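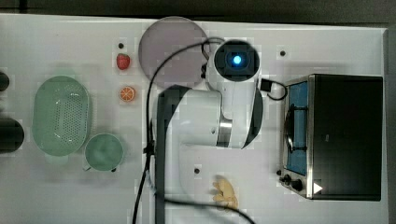 The white table with the big round plate, and the strawberry off to the left.

Section 3: Laying the table

By now you should have the Camenzind table standing square on its legs (if it rocks, go back to section 2 and have another go at the feet). This is my favourite bit of setting up the pretend kitchen, and once you've done it a couple of times it takes 15 minutes, even with a cup of tea on the go.

1. Wipe the top down with a damp cloth and dry it. White shows everything, and the tabletops we have at Dramthorpe pick up felt tip like you wouldn't believe.

2. Put the oven on next. Leave 48 cm clear in front of it so that little hands can get a dish in and out without sweeping everything else onto the floor. I used to put it in the middle — don't, there's nowhere left to serve.

3. Lay the large round plate flat, well in from the edge. It's the one with the thin rim. The smaller Tostent plates are fine for snacks, but the whole point of the big one is that several children can load it up together!

4. Set out the fruit. I start with a couple of pieces beside the plate and keep the rest in the tub, otherwise they all land on the plate in one go and the game's over before it's begun. The strawberry is always first out when I do it (I'm fond of it, what can I say).

5. Add the sauce. We use a proper squeezy ketchup bottle, and the children know straight away what it's for. 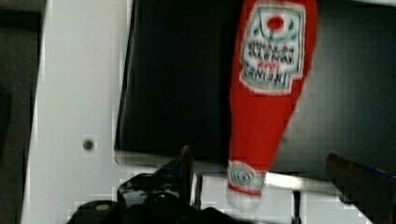 Whatever brand you pick, empty it and wash it out thoroughly, then let it dry upside down with the cap off. Screw the cap back on tightly and give the bottle a good squeeze over the sink before it goes anywhere near the table. If anything at all comes out, wash it again.

Caution: check the cap every time you set up. If it's cracked or comes away with a gentle tug, bin the bottle and use another. The same goes for any piece of fruit with a split in it.

Note: keep a gap of 100 cm between the table and the nearest wall or cupboard on the side where the children stand. Kieran Brophy measured ours at Durnusstead with a broom handle he'd marked up in pencil, and it works very nicely, so we've kept the broom handle.

6. Stand back and look at it from a child's height. I mean it, get down on your knees! If you can't see the plate past the oven, swap them about until you can.

Packing away is the same list backwards, more or less, with the fruit wiped before it goes in the tub. See section 5 for what to do about missing pieces, and for which lid fits which tub.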